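Cullard's tool library is moving, and yes, you can still borrow the pressure washer

By Jade Dhillon

I've had a soft spot for the Cullard Tool Library ever since I borrowed a post-hole digger there and kept it three weeks too long (sorry, Viera). So I was pretty chuffed to hear the place is getting a proper home at last. From April it'll be in the old Bartoš bakery on the corner of Turkara Street, with a counter and a ramp and, joy of joys, a parking spot out the front.

If you've never been, the idea is dead simple. You pay your yearly fee, you take home a drill or a ladder or a carpet cleaner, and you bring it back when you're done. The library has been running out of the back of the Gresari hall for 4 years now, in a space so tight that you have to walk sideways past the lawnmowers. The last stocktake came to 2,068 items, counting every single spanner and a fondue set that somebody slipped in with the kitchen gear.

Viera Bednárik has run the desk from the start, and she told me the move has been on the cards since last winter, when the hall roof sprang a leak right over the power tools. Nothing was ruined, but the sanders spent a fortnight in her lounge room.

"I was sleeping next to a belt sander," she said. "My husband has been very patient."

The bakery has been empty since the Bartoš family retired, and they've offered a long lease at a rent the library can manage. The big ovens are gone. The floor tiles are staying, and so is the lovely old sign over the door, which made me happier than it probably should have. I used to get a finger bun there every day after swimming!

I had a chat with Pascal Roussel as well. He looks after repairs, and he's waited a long time for a bench with decent light over it. At the moment he fixes things on a trestle in the hall corridor and packs up whenever the dance class comes through. In the new place he gets the old proofing room all to himself, with a door that shuts.

What's changing for members

Fees first, as that's what everyone asks me. A full membership will be $56 a year and a concession is $19. Both are a few dollars up on last year, and the extra goes towards the power bill. If you've already paid, your membership carries over and you don't have to do a thing.

Kitchen gear gets its own section. Preserving pans, pasta machines, the big urn and the dehydrators have been a hit, especially around tomato time, and up to now they've been stacked in with the garden stuff. They'll be cleaned and checked at the counter when they come back, so please don't return them sticky.

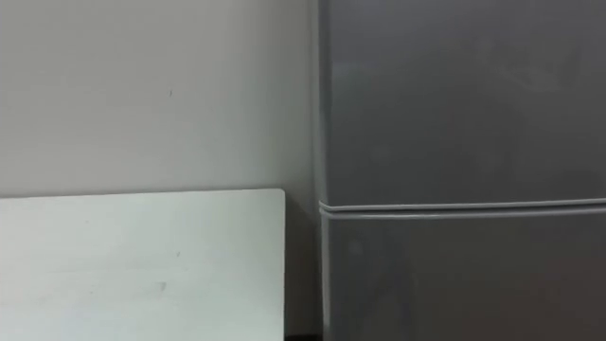 Opening hours and the changeover

There'll be a break of about a week while everything gets carted across town. Anything out on loan at the time can stay with you until the doors open again, with no late fees. Please don't drop things at the hall once it's locked. Viera says a chainsaw was left on the step over Christmas, in a gift bag.

After that, it'll be open four mornings a week from nine until noon, plus one evening until eight for people who work. The evening is new, and I reckon it'll be the busiest session of the lot. You'll also be able to book ahead by phone for the popular things, meaning the pressure washer, the tile cutter and the tall ladder.

Timothée Jacquet, who teaches the sharpening classes, is bringing those over too. He'll do knives and secateurs to begin with, then chisels once Pascal's bench is in. Classes are free for members and you just need to bring something blunt. I went to one last spring and came home with all my fingers and a very scary bread knife.
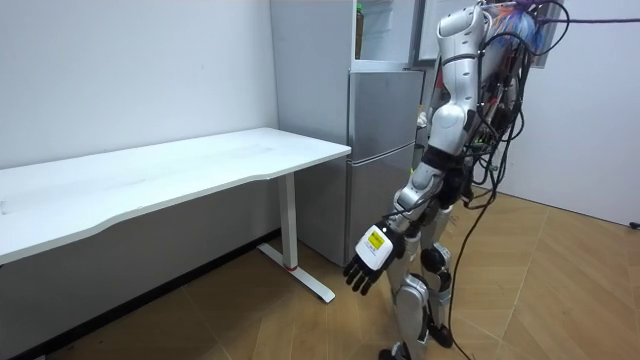 A humanoid robot beside a white desk.

A few locals on Turkara Street were worried about traffic, which is fair enough on a corner like that one. Ľudovít Ďurica from the shoe repair shop next door told me he'd rather have ladders going past his window than another empty shopfront, and he's already put his name down for the wet saw. His bathroom has been half tiled for a good while, he says.

If you've got a ute or a trailer and a free morning, Viera would love to hear from you before the move. Lunch is on the library. Donations of tools are on hold until the new shelves are up, but she'll happily take spare extension leads now, as long as they've been tested.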